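[Lanmont-textiles] Re: dark cloths, lint, and folding on the white table
From: Huia Grimshaw
Date: 25/07/2021
To: Lanmont-textiles list

On the question of the kitchen cloths, Stultar wash house wrote:

> We have switched most of our kitchen linen from white to dark colors and
> the lint is driving us up the wall. Every cloth comes out of the dryer
> with white specks on it. We run them with the bath towels to fill the
> load. Do we need a new detergent, or is it the machine? Also, does anyone
> have a good way of folding cloths that come out badly wrinkled? Ours sit
> in the basket overnight and by morning they look terrible.

The towels are your problem. I would leave the detergent alone until you have tried a few loads without them. Terry sheds on everything, and a charcoal or navy cloth will show every bit of it. We had the same trouble when we took on the Plollen dining hall linen in April. I moved the dark cloths to their own load, cleaned the lint screen before each run instead of once a day, and the specks were mostly gone within a week.

On the wrinkles, do not leave them in the basket. If you can't fold right away, take them out and lay them flat in a stack, even if the stack is messy. A plain dark gray cloth left in a heap will hold every crease, and after a night of that you are looking at ironing.

We work on a big white tabletop. I like white for dark linen. Lint that falls off the cloth doesn't show on it, which is a drawback, but you can see the edges of the cloth well and that matters more when you are squaring up corners. Wipe it down before you start. 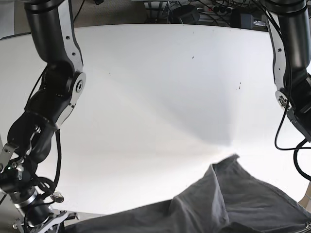 Should a crumpled cloth be ironed before it is folded? Only if it is going out on a table where guests will see it; for kitchen use, shake it hard by two corners, lay it down, and smooth it from the middle out to the edges with your forearm.

The way I fold is this. Find a hemmed edge first and get it lined up with the front of the table. Bring the far edge toward you, stop a finger short of the near edge, smooth, then close the gap. If you go straight to the edge in one pull you will usually get a ripple along the fold. Then left to right, and once more if the shelf is narrow. Our shelves at Lammers Street are narrow, so we do the extra fold.

Striped cloths are a separate matter. A stripe will tell you at once if the cloth has been pulled out of shape in the wash. If the hem is straight and the stripes wander, the cloth is probably just hanging unevenly and will come right when you lay it down. If the stripes still wander when it is flat, it has been stretched, and you should dampen it and pull it gently from opposite corners. I hold a striped piece up by one side before I fold it and let it drape for a moment. Navy with white pinstripes is the easiest to judge because the lines are so thin.

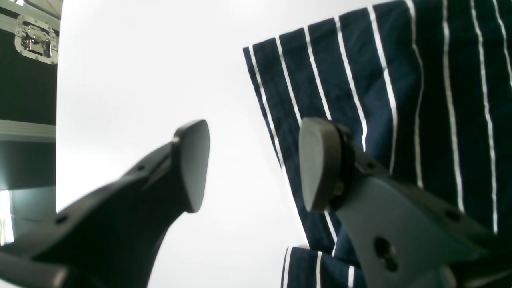 Plollen wrote back to me off list that they gave up on matching stripes at the fold and now only check that the hems meet. They say it saves a lot of time and the diners have not complained. I can see the sense in that for cloths, but I would still match them on aprons, where a crooked center fold shows when the thing is worn.

One more point for Stultar. You asked in an earlier message about buying in bulk. We put in for 99 dark gray cloths in the last order and I wish I had asked for a sample washed twice before I signed. They shrank more along the length than across, and now they don't stack evenly with the old ones. I keep them on a separate shelf.

I can send the load sheet we use for sorting darks if anyone wants it. It is 2 pages and needs a few corrections first.

Huia Grimshaw
Lammers Street linen room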